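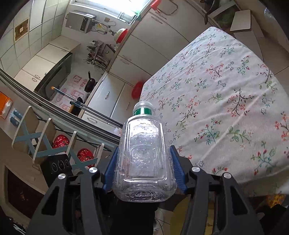

Empty the Pernico under-counter recycling sorter when the fill line reaches 40 liters. Rinse bottles before loading and take the caps off, as on the clear bottle with the thin green band at its neck. Labels can stay on.

## 4.2 Loading the bins

1. Pull the drawer out until it clicks.
2. Put rigid bottles in the left bin. Lids go in the small tray - do not drop them in with the bottles.
3. Keep film and bags for the right bin. A clear bag or a crumpled wrapper can go in as is, up to 13 pieces per load.

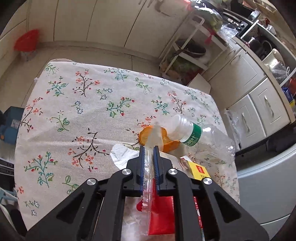 4. Close the drawer with both hands.

**Caution:** Keep fingers away from the rear hinge.

**Note:** Replace the charcoal filter every November. Filters are sold by Drometti in packs of 4. Older Ganport frames need the adapter ring - see Section 13.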